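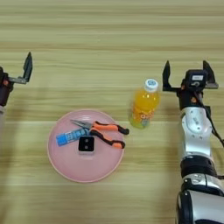

I've been meaning to write up our bench rules ever since Pin-yu Cheng asked me for a copy back in November, and you know how that goes (I open the laptop, I make tea, I close the laptop). We have six of them now at Omdale, and the one I care about most is the starting rule: both grippers open, arms out at the sides, nothing on the table that isn't part of the task. A pink plate with the pliers and two small things on it, a bottle of orange drink standing next to it, bare wood everywhere else, and then you may begin!

Search this blog Search

Rule two is that any bottle keeps its cap screwed on, and I will be a pest about that one forever. Rule three is that hands stay off the table until whoever is running the arms says "clear" out loud, even if you only want to nudge a plate a tiny bit. I'll get to the other three next time, along with the checklist we borrowed from Trarka, which is nearly 138 lines long and badly needs a trim.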